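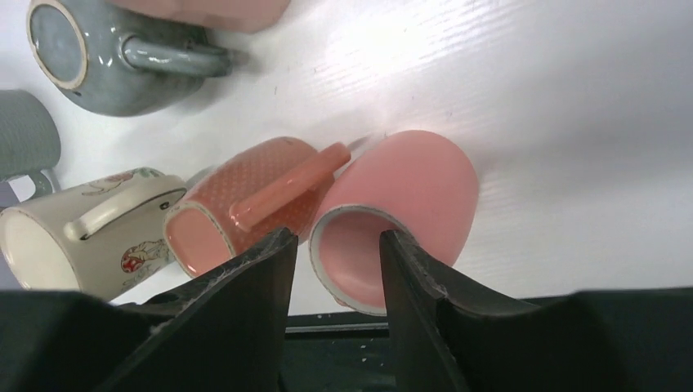

When should an episode be removed from the set?

Remove it when the operator touched the object by hand after the start signal, or when the gripper camera stopped recording before the arm was back at home position. A failed grasp is not a reason to remove. Mark it as failed and keep it.

Danau Mugs, data card

Maintained by Silvana Toledo. Please read the rules before you add new episodes.

Contents
1,000 episodes of one arm picking up mugs from a table. Every episode has wrist video, joint positions and one result label.

Rules for collecting
Mugs are placed in no order, also lying on the side. Do not turn them to make the grasp easier.
A grasp at the rim, with one finger inside the mug, is allowed and gets the label "rim".
Limit the grip force to 30 N. Ceramic can chip above this, and we lost mugs in April before the limit was set.
Keep people outside the marked area while the arm has power. For changing mugs, press the stop first - pausing the program is not enough.
Worn finger plates may stay in use if they close parallel. Write the wear in the session notes.

Rules for labeling
Each episode is labeled by 2 persons who do not see the answer of the other. If they disagree, Silvana decides.
Allowed results: held, slipped, missed, stopped.

Known limits
Glare on the table was not corrected. Glass and metal cups are not included. The Findora split uses an older force setting, do not mix it with the Ernonine split for training.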